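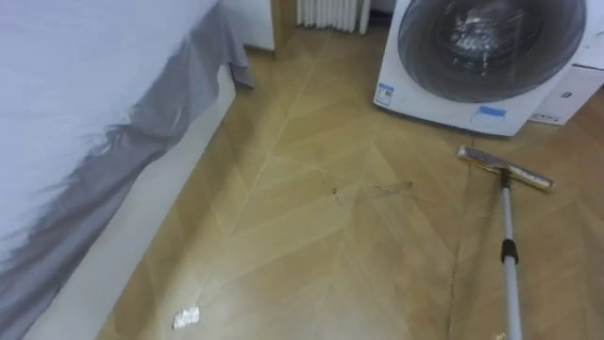
Subject: Re: [clollumgate-house] Mopping the herringbone floors
From: Shaimaa Younis

Stan, thanks for setting out your method. I've now tried it in the bedroom on our side and I agree with part of it, so I'm answering to the whole list in case the other flats want to compare. My notes are mostly about the order of doing things.

The room has the same wood-look floor as yours, with the V pattern running the length of it. There's a bed down one side, the washing machine and the radiator at one end, and the desk at the other. The bed is the awkward part. The grey sheet hangs down over the side, and anything that reaches the floor ends up in the way of the mop. I'd fold it up onto the mattress before starting and drop it down again when the floor is dry.
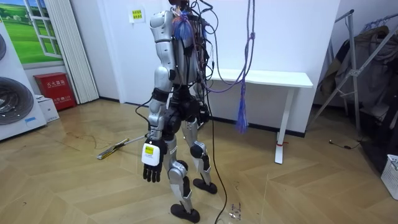 The desk end, with the herringbone running up to it.

Your instruction was to mop first and pick up whatever is left. I'd do it the other way round. A flat mop pushes hair along in front of the head, and it pulls the dust with it. You then get grey streaks across the planks that need going over again. On this pale colour they show up badly once they've dried, much more than they did on the old brown floor in the hall. Dry sweep first, starting beside the bed and working out, then pick up the hairs by hand or with a piece of kitchen roll — damp, so they stick to it.
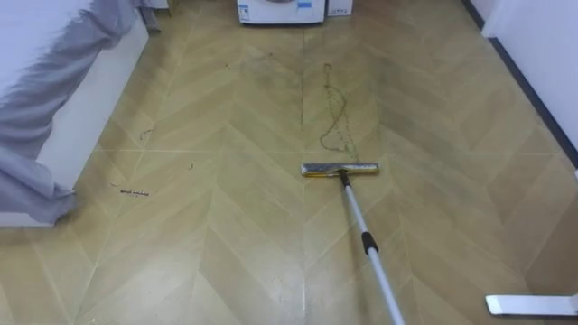 The other thing I'd change is the amount of water. Wring the pad until it stops dripping, then wring it once more. With the pole let out to its full length I was leaning on the far end and getting very little pressure at the pad, so I shortened it by a hand's width and tightened the collar again. It's harder on the back but the pad sits flatter. Follow the line of the pattern where you can. Going across it leaves marks in the pale seams, and you see those from the doorway when the light is on.

I rinse after every 2 strips and change the water after 4. The pad goes in the machine at 60 with the floor cloths, no softener. Urell asked last month whether softener matters. It does leave our pads smeary, though I can't say whether that's the softener itself or the brand we buy.

Tape is a separate job. Lift it before any water goes down, because a mop will roll the edge under and the glue picks up dirt. Use a fingernail or an old plastic card held flat, and pull slowly back along itself. If there's writing on it, check whether anyone still needs the note before you bin it. 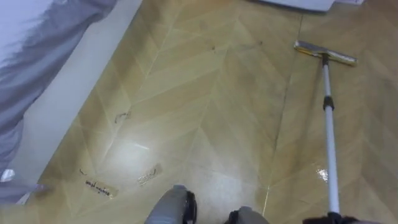
Two pieces of tape on the floor near the bed, one with writing on it.

For any glue left behind I use warm water and a drop of washing-up liquid, left for four minutes under a folded cloth. Please don't use the scraper from the hall cupboard. It has a nick in the blade and it has already scratched the floor by the front door.

Does anyone know if the shop in Flodlow still sells the replacement pads? Ours is wearing thin at one corner.

Shaimaa

Stan wrote:

> Several people have asked how I do the floors at Clollumgate so here
> it is. Bucket of warm water, small squirt of floor cleaner, flat mop.
> Start at the window and come back towards the door. Mop the lot first,
> then go round and pick up any bits that are left, as they are easier
> to see on a clean floor. I don't bother sweeping beforehand unless
> somebody has been cutting hair. Door open afterwards until it dries.
>
> If you have a better way, say so on the list.
>
> Stan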